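26 July 2026
Notebook entry, acoustics bench, Redemska workshop
Entered by Ewan Fairweather

Reverberation measurements on the Traline partition were continued in the small room. The source level was held constant for all runs, and the microphone was moved between 8 marked positions. The decay at 2090 Hz remains longer than the value recorded in June. At 390 Hz there is no change worth reporting. The Hinds amplifier was allowed to warm up before the first run and gave no trouble. 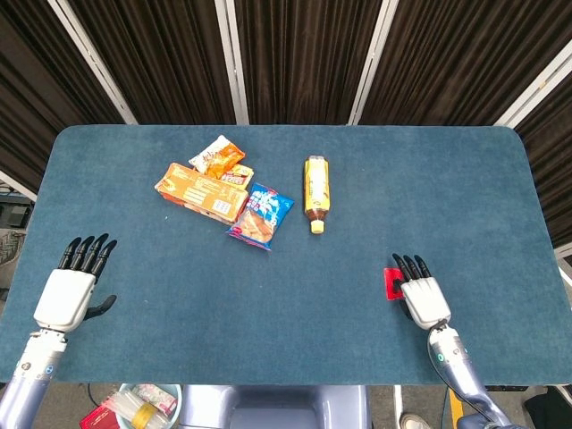

Absorption at the higher frequencies depends a good deal on how fabric is hung. A flat cloth and a gathered cloth of the same weight do not give the same result, and the Rakier tables list only the flat case. Pleated curtain of the kind behind the blue table, falling in vertical folds between metal poles, should be entered as gathered. I have corrected the room sheet accordingly – the earlier calculation used the flat value throughout.

Outstanding: repeat the 2090 Hz series with the microphone raised 50 mm, and check the calibrator against the reference unit. Colleagues using the June figures should wait for the revised sheet.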